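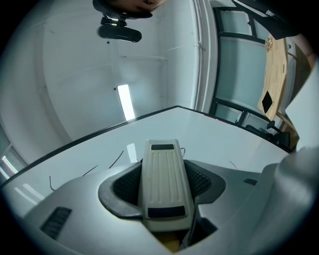
Subject: Re: [Semano-list] desk in the back room, cables

On 17th September, the Slaoui desk wrote:
> Before we move everything over to the Stunitz building, can somebody
> say what stays with the white table? We have 6 cable trays down for it
> and a box of 200 ties, seems a lot. Also is the top going or just
> the legs?

Quick one, am between two things.

Top goes. White one with the thin black edging, please wrap the corners — the edging lifts if it gets knocked and we have no more of the strip. Blanket, then tape on the blanket, NOT on the top.

Trays: 6 is right, it's for the whole row. Ties: yes 200, it's the smallest box Zisard sells. Leftovers to the supply closet.

Cables. Thin black ones, don't bundle them with the power leads pls. Coil loose, bag, label both ends with the masking tape. Last move they all went in one crate and it took me an entire afternoon to get teh knot out.

Lengths for the new room, in inches: 30 for the short runs, 60 for anything going to the wall. If you find longer ones put them aside, don't cut.

Legs I haven't looked at. Bolts in a bag taped to the crossbar would be good — the Semano ones are an odd size and the hardware store didnt have them.

Still need to know who has the key to the freight elevator. Reply to the list, not just me.

> Also is the December date for the chairs still on?

Yes as far as I know.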